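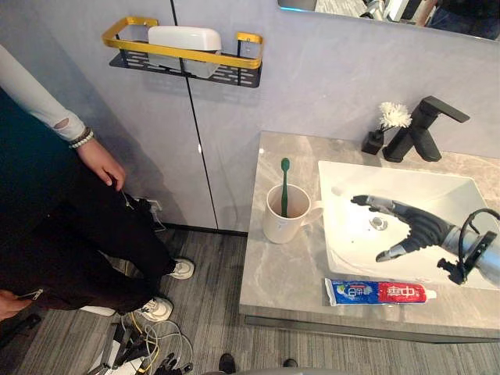 The tank is in and the boiler has been running since October, so I can finally answer the storage question with something better than my guesses from last year. Short version for those of you reading on your phones: I'm very glad I went big on the tank, I'd plumb it differently if I did it again, and I still haven't worked out how to hide it from the people who have to walk past it. What I'd like in front of it is something along the lines of the tall cabinet in the photo, pale plain doors with just a thin black seam between them and a dark strip down by the floor. At the moment it's a big insulated lump at the end of the back hall with a shower curtain across it, and my mother-in-law has started hanging her coat on the gauge.

Sawsan Yammine wrote:

> Hi everybody, long-time reader, first post. We're outside Podham in an old
> two-story farmhouse, cast iron radiators upstairs and radiant floor in the
> part we added on. We've got a wood gasification boiler on order (the smaller
> Flullow) and I'm stuck on the storage tank. The dealer says we can skip it
> and just let the boiler idle when the house doesn't want heat. My brother
> says that's nuts. The tank adds a lot to the bill and I'd have to give up
> the pantry.
>
> So, questions for anyone who has lived with one:
>
> 1. Do I really need it?
> 2. How big did you go, and do you wish you'd gone bigger or smaller?
> 3. How often are you lighting a fire in real cold weather?
> 4. Anything you'd plumb differently?
>
> Thanks in advance. I've read the archives back a good ways and came away
> more confused than when I started.
>
> Sawsan

Hi Sawsan, and welcome! I went through exactly the same thing with exactly the same pantry argument, except ours was a closet.

> Do I really need it?

I'd side with your brother. These boilers like to burn flat out and then be done. When they idle, the fire smolders, you get creosote in the heat exchanger, and your neighbors get to smell it. I ran without storage for most of the first winter while we saved up for the tank, so I know what I'm talking about here. I was scraping black gunk out of the upper door constantly, and on mild days in the spring it was hopeless, the house would take ten minutes of heat and then the damper would shut and the thing would just sit there and sulk. Same wood now, same boiler, and what I brush out is a light gray dust.

Could you get by if you only ran it in the dead of winter and lit something else in the fall and spring? Maybe. I wouldn't spend that much on a boiler and then run it that way, but it's your money and your pantry.

> How big did you go

464 gallons, which is an odd number, I know. It's a used propane tank that Rathnayake had sitting behind their shop, and they cleaned it out and welded the extra fittings on for me before delivery. Please don't do that part yourself, by the way. I wanted something a bit smaller and they talked me up, and they were right to. The thing I hadn't understood is that the gallons on their own don't tell you much. What counts is how far you can let the water cool before it's no use to you. My radiators want pretty hot water, so when the tank drops to lukewarm there's still a lot of heat in there that they can't do anything with. My radiant floor is happy with it. You've got both, so if you run the radiators off the top of the tank and let the floor have the leftovers, you'll squeeze a good deal more out of each fire than I did at first.

Insulate it more than you think you should. I have foam board boxed around mine with loose fill packed in the corners, and the closet next to it is still the warmest one in the house. (The cat has moved in.)

> How often are you lighting a fire

One fire every 24 hours for most of the winter. When it's down to 20 outside and windy I do a second, shorter one before bed. In the fall I can skip a day, sometimes two, and just make hot water off what's left. Getting it lit and burning cleanly takes me around 30 minutes, most of which is standing there with coffee because I don't trust myself to walk off and remember the bypass. My husband loads it and leaves. We don't discuss it.

If your wood isn't dry, none of this will work out the way I'm describing. I'd worry about that before the tank, to be blunt. Split it now, stack it off the ground, cover only the top.

> Anything you'd plumb differently?

Oh yes. In no special order:

The expansion tank. I undersized it because the water in the storage didn't register with me as part of the system (it is! all of it!) and the relief valve dribbled on the floor through my whole first month with the tank. Have whoever does your install work it out on the total volume, boiler and pipes and storage together, and then look over their shoulder while they do it.

Return water protection. Get a proper loading unit or a mixing valve so the boiler never sees cold water coming back. I had one from the start and I'm only mentioning it because your dealer sounds like the type to leave it off the quote.

Where the pipes enter the tank. My return goes in too fast and aims straight up, so it stirs everything together, and what you want is hot on top and cold on the bottom with a nice sharp line between them. Rathnayake is going to put an elbow inside for me once the heating season is over. Ask for it up front.

Thermometers. I have one at the top and one at the bottom and I'd give a lot for one in the middle. I did add the Stundance controller, which logs the two I have, and it's fine, though the menus are awful and I've locked myself out of it twice. If anyone has the trick for getting the pump delay to save, write to me off list.

What happens in a power cut. You'll want some way to dump heat by gravity if the pump quits with a full firebox. Mine goes to an overhead loop of fin tube in the shop. Ask your dealer what theirs does, and if the answer is "just don't load it when there's a storm," find a different installer.

About the pantry: measure your doorways before you decide anything. We had to take out a door frame and the trim on both sides to get ours into the hall, and the trim is still leaning against the wall in the shop. If the tank can live next to the boiler, even if that means a lean-to, I'd look at that first. The catch is that whatever heat leaks off it is lost to you out there, where indoors it at least dries the mittens.

Happy to send the piping sketch if you want it. It's in pencil and I've erased the returns so many times that they're mostly a smudge, but Rathnayake managed to build from it. And if you want to come see one running, we're about the other side of Podham from the sound of it, so email me and pick an evening. I usually light at five.

Hiba Farah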